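Wanted: People Who Don't Believe in Handwriting Cures

Ogola Reading Room, adult writing project, September intake 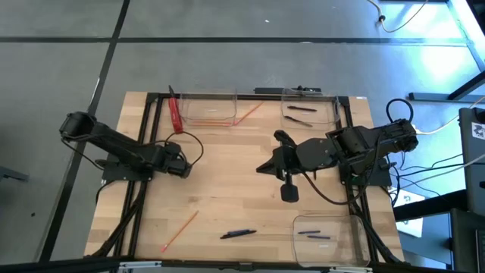 What does the study ask people to do? Write one page by hand each morning for 64 mornings, and tell us whether it did anything for you.

You have probably read the claims. Writing by hand is supposed to calm you down, fix your memory, get you to sleep and make you a better listener at work. I have been reading these claims for years and I'm tired of them. Most come from people selling notebooks. A good many of the rest come from people who wrote in a notebook for a week, felt good about it, and told a magazine. I don't say it's all wrong. I say I haven't seen much that would convince my sister, and she is easier to convince than I am.

So we are running our own small trial out of the reading room on Cetamau Street, and we need adults to take part. Doubters are especially welcome. The last time we put out a call like this we got 561 replies, and nearly all of them opened by telling us how much the writer loved journaling. That was kind, but you can't learn a lot from asking fans whether they enjoyed the concert.

Who can join

Anyone 18 or over who can read and write in English well enough to fill a page. Spelling doesn't matter. Neither does neat handwriting. You should not already keep a diary or have kept one in the past year. Shopping lists don't count as a diary, and neither do work notes.

If you have pain in your hand or wrist that gets worse when you write, please sit this one out. If you are left-handed, come along. People keep asking.

What happens

You will be put into one of 2 groups by drawing a slip. One group writes by hand. The other types the same amount on whatever they normally type on. You don't get to pick, and you can't swap with your husband. Couples tried that last time and it made a mess of the records.

Each morning before noon you write a page about anything at all. We don't read it. I want to be clear on this point, as some studies promise privacy and then ask to "borrow a few samples." You keep your pages. Burn them if you like.

What we do collect is a short form, once a week, on sleep, mood and how well you remembered things you meant to do. It takes less time than making toast. At the start and the end you also come to the reading room for a memory test, which is a list of dull words and a story about a ferry. Each visit runs an hour, sometimes a little longer if the person ahead of you likes to talk.

What you get

A $64 gift card to the Tretero grocery on the corner, handed over at your last visit. You get it whether or not you liked the writing. You get half if you drop out after the middle of the study and still come in for the final test, because a study that only hears from the people who stayed isn't worth the paper.

We also supply pens and paper for the handwriting group. They are ordinary ones. A stationery company offered us its nicest notebooks for free if we put its name on the report, and we said no.

What you won't get

Better handwriting. A calmer life, as far as I know. A certificate. We will mail you the results once they're written up, including if they show nothing, which is where I'd put my own money. I have been wrong before, about standing desks for one, and I'd be happy enough to print that I was wrong again.

Who is paying

The Savance Fund, a local charity that pays for adult reading classes. It gets no say in the questions or in what we publish. I asked for that in writing and have the letter in my desk, and any participant may see it.

How to sign up

Send a short note with your name, your age, and the hours you can make it to Cetamau Street. Afternoons are easiest for us, and we can do 6:30 p.m. for people with day jobs. Add a line or two on why you think this will or won't work. There's no right answer, and it isn't used to choose people, but I do read them.

We'll call you back for a phone chat with 3 questions in it. If you haven't heard from us by the end of September, the places have gone. Please don't send samples of your writing. Please don't send poems.

Florante Galang
Study lead, Ogola Reading Room

Filed under: Get Involved, Paid Studies, Adults

14 shares | 3 comments

Contact | © Ogola Reading Room | Back to top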